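The Long Way Back to Clamholm

Saturday, March 26, 2022

Ok-hee Shin has been in town less than a day and she's already broken something. A bat, on a batting practice fastball, inside half. She looks at the handle, laughs, tosses it toward the dugout and asks for another.

Cold morning. Wind off the water. Clamholm's spring workouts are supposed to be quiet affairs, a few coaches and a bucket of balls, but the bleachers on the third base side are half full by ten and people are wearing her number already. Where they got the shirts I couldn't say. The team store doesn't open until noon. 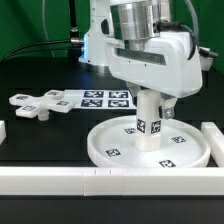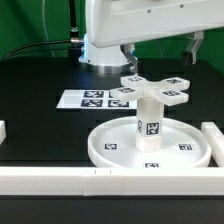
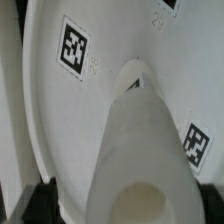
The deal is two years. Nobody at the club will talk money, and in this league nobody has to. What they will talk about is last season, and they don't enjoy it. Clamholm lost 49 games. Lost the last one at home, in the rain, to Trellport of all teams, and Trellport's players danced on the infield until the grounds crew turned the lights off on them.

"I watched that," Shin says. "On my phone. My battery died in the eigth inning so I didn't see the dancing. Everybody here has told me about the dancing."

She was hurt then. Left shoulder, a dive at second base she didn't need to make with a five run lead. Surgery, sling, then months of pulling on rubber bands in her sister's garage. She had been the best middle infielder in the league for three straight summers and then she was a person who couldn't lift a milk jug. Trellport let her go over the winter. A phone call, four minutes. She's not bitter about it, she says, and then she mentions the four minutes again.

Karthikeyan Poojary called the same afternoon.

Poojary manages Clamholm and does a lot of other things there too. He drives the second van. He throws batting practice, badly, from behind a screen with a hole in it. He's been in the job since the club came up from the old county circuit, and his teams have mostly been young and cheap and gone by August.

"I didn't offer her anything on that call," he says. "I asked how the shoulder was. She talked for a while. Then I asked if she still hated the turf at Trellport and she talked for a lot longer."

What he wanted was a shortstop who could hit third and tell people where to stand. Clamholm gave away runs last year in ways that don't show up cleanly in a box score. Cutoffs missed. Nobody covering first on a bunt. A relay throw in June that ended up in the visitor's bullpen and sat there while two runs came in. Poojary still has the video. He showed it to Shin in February, when she flew in for the physical, and she asked him to stop it before the end.

She signed the next morning.

The question everyone asks is the arm. From short, deep in the hole, it's a long throw even with two good shoulders. It was the front one she hurt, not the throwing one, and people in the bleachers keep getting that backwards. But the front side drives everything. In drills Saturday she made the throw over and over, and most of them carried. A couple didn't. One bounced twice and she yelled something at herself that made a kid by the rail turn around to check on his mother.

"It's fine," she says later, ice on it, eating a banana. "It's at the point where it's fine and I don't trust it yet. You go out, you throw, it doesn't hurt, you wait for it to hurt. Somewhere around May I'll forget to wait. That's what they told me anyway."

And the bat? The bat looks the way it always did. Short swing, hands high, that little tap of the back foot. She hit 20 home runs in her best year and swears she wasn't trying to hit any of them. On Saturday she put one off the Matubbar sign in left center, the big yellow one for the tire place, and the sound got a cheer by itself.

Her new teammates are still working out how to be around her. The pitchers call her Captain. She isn't the captain. The second baseman, nineteen and very fast, followed her from station to station all morning, carrying her own glove and, for a stretch, Shin's. They turned double plays until lunch. Feeds were high, then they were low, then for ten minutes they were perfect and Poojary stopped talking and just leaned on his fungo.

Shin did the talking. She stopped the drill three times to move the second baseman's feet. Half a step. Less than half a step. She took her by the shoulders and turned her.

"I was like that when I got to Trellport," she says. "Everything at full speed. An older player there told me slow feet, fast hands, and I thought that was stupid, and then I made 2 errors in one inning and I thought okay, maybe."

Will she be here for the whole two years? It's a fair thing to ask. There's a clause. Uvar, where the bigger league plays, can come in with an offer after the first season and Clamholm gets a fee and a handshake. The club put it in the contract knowing exactly what it was doing. Without it she'd have signed somewhere else, and Poojary doesn't pretend different.

"If she's good enough to leave, then we had a good year," he says. "I've had worse problems. I had all of them last year."

Shin shrugs at it. Her apartment is over a bakery, month to month, one suitcase still zipped. She doesn't have a car here. She walked to the park in her spikes because her sneakers were at the bottom of the bag, and a man in a pickup slowed down and asked if she wanted a ride, and she said no, and he said please beat Trellport and drove off.

Season tickets have moved. The front office says 63 new ones since the signing, which for a park this size means the good rows behind the plate are gone. Somebody painted the dugout rail. The scoreboard still drops the bottom half of every eight so they look like nines, or something close to nines, and that won't get fixed before the opener.

The opener is at home. Then a week of buses, then Trellport comes in for a weekend, three games, and she says she hasn't looked at the schedule. Poojary laughs when he hears that. She asked him for the Trellport dates on the first call, he says, before she asked about the pay.

By one o'clock the wind had picked up and the coaches were dragging the cage in. Most of the bleachers had emptied. Shin was still out at short with a bucket of balls, going to her right, planting, throwing to first where the second baseman had agreed to stand and catch them. Deep in the hole. Plant, throw. Pick another one out of the bucket.

One sailed. It cleared the fence and hit a parked car and they both froze, waiting for an alarm. None came. Shin held up her glove in the general direction of the parking lot, an apology, and reached for the next ball.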